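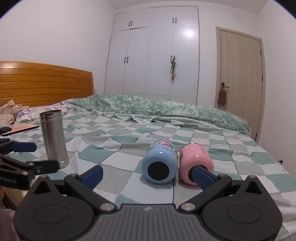
Pinza manual de captura

Una pinza manual de captura (también pinza portátil de demostración o efector manual instrumentado) es un dispositivo sostenido por una persona que reproduce la geometría de los dedos de un efector robótico y registra, mediante una o varias cámaras y un sensor de apertura, los movimientos realizados durante una tarea de manipulación. Los registros se emplean para ajustar o entrenar controladores que después se ejecutan en un brazo con una pinza equivalente. El artículo trata de su construcción, de los criterios con los que se comparan distintos modelos y de los procedimientos de ensayo más habituales.

Índice
1 Terminología
2 Construcción
2.1 Cuerpo y transmisión
2.2 Almohadillas
2.3 Cámara
3 Configuración bimanual
4 Métodos de comparación
4.1 Objetos de ensayo
4.2 Superficies de apoyo
4.3 Variables registradas
5 El protocolo Treltum
6 Transferencia al brazo
7 Limitaciones
8 Véase también

Terminología

En la bibliografía en español conviven varias denominaciones. «Pinza manual» es la más extendida, aunque resulta ambigua, pues designa también herramientas de alcance sin instrumentación. «Efector manual» se reserva en algunos textos para los modelos cuyos dedos son intercambiables con los del robot. «Interfaz de demostración» tiene un sentido más amplio e incluye guantes, mandos y exoesqueletos. El término «gemelo pasivo», propuesto en la documentación del proyecto Treltum, alude a la ausencia de motor: la fuerza de cierre la aporta la mano del operador. Su uso fuera de dicho proyecto es escaso.

Construcción

Cuerpo y transmisión

El cuerpo suele constar de una placa central, dos carcasas laterales y un mecanismo de barras articuladas que une cada dedo con la placa. La disposición simétrica obliga a ambos dedos a desplazarse la misma distancia respecto del eje, de modo que el punto medio del agarre permanece fijo en el sistema de referencia de la cámara. En los modelos de dedo único móvil ese punto se desplaza durante el cierre y debe corregirse en el procesado.

Las articulaciones se resuelven con tornillos de pivote. El par de apriete influye en dos magnitudes opuestas: un apriete bajo introduce holgura y falsea la lectura de apertura; un apriete alto aumenta el rozamiento y fatiga al operador. Los tornillos interiores, que soportan la mayor carga, suelen ser de mayor diámetro que los de los extremos.

Almohadillas

La superficie de contacto determina en buena medida el comportamiento del agarre. Se distinguen tres familias:

Almohadillas rígidas. Ofrecen buena repetibilidad geométrica y poca tolerancia al error de orientación. Sobre cilindros lisos tienden a expulsar el objeto cuando el contacto queda por delante del diámetro máximo.

Almohadillas elastoméricas macizas. Aumentan el rozamiento y admiten desviaciones angulares pequeñas. Acumulan pelusa en contacto con tejidos, con pérdida progresiva de adherencia.

Almohadillas flexibles de estructura calada. Se deforman alrededor del objeto. Son las más tolerantes con formas curvas, pero su posición exacta bajo carga no puede deducirse de la lectura de apertura y debe estimarse por imagen.

El color de las almohadillas es también un parámetro de diseño. Un tono distinto del negro de la carcasa facilita la segmentación del dedo; el azul oscuro cumple esta función con luz suficiente, aunque el contraste disminuye en interiores poco iluminados.

Cámara

La cámara se monta solidaria a la pinza y orientada hacia la zona de agarre. Las dos posiciones habituales son la elevada, que muestra ambos dedos y el espacio situado delante de ellos, y la axial, que acorta la distancia al objeto pero pierde el contexto. Los objetivos gran angular permiten incluir en una misma toma los dedos, la superficie de trabajo y elementos fijos de la habitación, como puertas, armarios o cabeceros. Dichos elementos aportan bordes rectos y estables para la estimación de la trayectoria.

Los reflejos constituyen una fuente de error conocida. Las puertas de acabado brillante y los recipientes de acero devuelven puntos de luz que se desplazan con la cámara y que los algoritmos de seguimiento pueden tomar por rasgos fijos. Las paredes y techos lisos plantean el problema contrario, la falta de rasgos.

Configuración bimanual

En la configuración bimanual el operador sostiene dos pinzas, una en cada mano, cada una con su propia cámara. Ambos flujos se sincronizan por reloj común o por una señal visual al inicio de la sesión. Es frecuente que una de las pinzas entre en el campo de la otra, lo que puede aprovecharse para calcular la posición relativa de las dos herramientas. En la imagen de cabecera, tomada desde una pinza en primer término, la segunda aparece por la izquierda, con la inscripción «RoboLAI» parcialmente visible en el cuerpo.

El reparto de funciones entre manos puede ser fijo (una sujeta y la otra actúa) o libre. El reparto fijo reduce la variedad de los datos y simplifica la comparación entre modelos. El libre se aproxima más a la conducta doméstica y obliga a anotar en cada intento qué herramienta inició el contacto.

Métodos de comparación

Objetos de ensayo

Los recipientes cilíndricos son un objeto de ensayo común por su disponibilidad y porque admiten dos posiciones estables de dificultad desigual. En posición vertical, una botella puede tomarse por el cuerpo o por el cuello; si el cuello es roscado y carece de tapa, el contacto se produce sobre un relieve que altera el rozamiento. En posición horizontal, el cilindro puede rodar antes del cierre y la aproximación debe alinearse con su eje o cruzarlo en perpendicular.

Dos cilindros tumbados y casi en contacto, como los recipientes azul claro y rosa de la imagen, constituyen un caso de interés particular. Para tomar uno de ellos por los costados, un dedo ha de introducirse en la separación entre ambos. El grosor de la punta pasa a ser el factor limitante, por encima de la apertura máxima o de la fuerza. Las alternativas son separar primero los objetos con un empuje lateral o aproximarse por un extremo.

La base de los recipientes tiene asimismo importancia. Una base negra sobre un cuerpo de color claro sirve de referencia de orientación y permite distinguir en la imagen el fondo de la boca.

Superficies de apoyo

Las comparaciones más antiguas se realizaban sobre mesas rígidas. El empleo de superficies blandas, en especial camas y sofás, se generalizó al comprobarse que el orden de los resultados podía invertirse. Sobre un colchón el objeto se hunde, la punta del dedo puede descender por debajo de su línea de apoyo y el contacto con la superficie deja de ser un tope. A cambio, el tejido puede quedar atrapado entre almohadilla y objeto.

Las sábanas arrugadas añaden una variación de altura no repetible. Los estampados de cuadros, como el verde azulado, menta, blanco y beige grisáceo de la imagen, ofrecen abundantes rasgos para el seguimiento visual, pero sus pliegues deforman el patrón y este no puede emplearse como cuadrícula métrica. Las colchas amontonadas actúan como obstáculo deformable y limitan los ángulos de entrada.

Variables registradas

La relación varía entre grupos. Suelen figurar las siguientes:

apertura de los dedos en cada instante
posición y orientación de la pinza
tiempo entre el primer contacto y la elevación
número de reintentos por agarre
desplazamiento del objeto antes del cierre
atrapamiento de tejido (sí o no)
esfuerzo percibido por el operador

La última variable se recoge por cuestionario y presenta una dispersión elevada. Algunos protocolos la excluyen del cómputo y la conservan como observación.

El protocolo Treltum

Treltum es un procedimiento de comparación de pinzas manuales redactado por la ingeniera Ea Østergaard para el taller Flikden. Su primera versión comprendía 269 agarres por modelo; la revisión posterior elevó la cifra a 400 e incorporó la superficie blanda. Cada sesión se divide en bloques de 18 minutos con pausa obligatoria, durante la cual se limpian las almohadillas y se comprueba el apriete de los pivotes.

El protocolo exige 2 operadores por modelo, que intercambian el orden de las tareas. Los objetos se recolocan a mano tras cada intento sin plantilla de posición, decisión que ha sido criticada por dificultar la repetición exacta. Østergaard defiende en las notas de la revisión que una plantilla favorece a las pinzas rígidas, cuyo margen de error angular no llega a ponerse a prueba.

Los ficheros se almacenan en formato Telis, que guarda el vídeo y la lectura de apertura con una única marca temporal. Las versiones iniciales del formato no contemplaban la configuración bimanual y duplicaban el registro de cada sesión.

Transferencia al brazo

La equivalencia entre pinza manual y efector motorizado nunca es completa. La mano humana regula la fuerza de forma continua e inconsciente, mientras que muchos efectores trabajan con consigna de posición. El controlador Onu, empleado en Flikden para los ensayos de transferencia, traduce la apertura registrada en una consigna de posición con límite de corriente. El ajuste de ese límite se efectúa por familia de almohadilla.

La segunda diferencia es cinemática. El operador adopta posturas de muñeca que el brazo no siempre alcanza, sobre todo al trabajar a baja altura junto a un cabecero o una pared. Las trayectorias inalcanzables se descartan o se reajustan; la proporción de descartes se considera un indicador de la calidad de la demostración y no del modelo de pinza. La masa, por último, afecta a ambos lados: una pinza manual más ligera que el efector permite aceleraciones que el brazo debe recortar.

Limitaciones

Los resultados obtenidos con objetos vacíos no se extrapolan a recipientes con líquido, en los que el centro de masas se desplaza durante la elevación. El aprendizaje del operador constituye otra dificultad: los últimos modelos ensayados en una serie parten con ventaja si no se alterna el orden. Falta además una nomenclatura común para los fallos. Lo que un grupo anota como deslizamiento figura en otro como agarre incompleto, y las tablas de distintos autores rara vez admiten comparación directa.

Véase también

Efector final
Calibración mano-ojo
Aprendizaje por demostración
Teleoperación
Mecanismo de cuatro barras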